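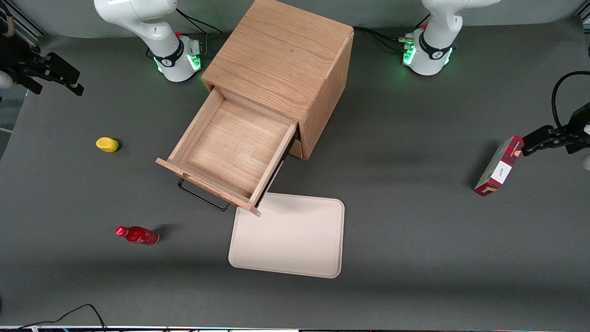

A reader wrote in last month to ask whether a sticky drawer on a little oak cabinet needs sanding, and my answer is nearly always no, try wax first! Pull the drawer all the way open, empty it, and wipe the bottom and sides with a dry cloth. Then rub a plain candle along both runners - 7 slow strokes each is plenty - and slide it in and out a few times.

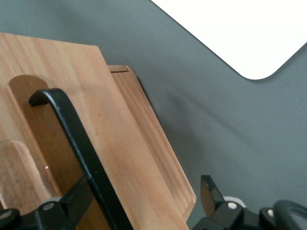
If it still drags, go over the runners once more and leave it until Friday before you reach for the sandpaper. I keep a stub of Haugland wax in the kitchen for exactly this.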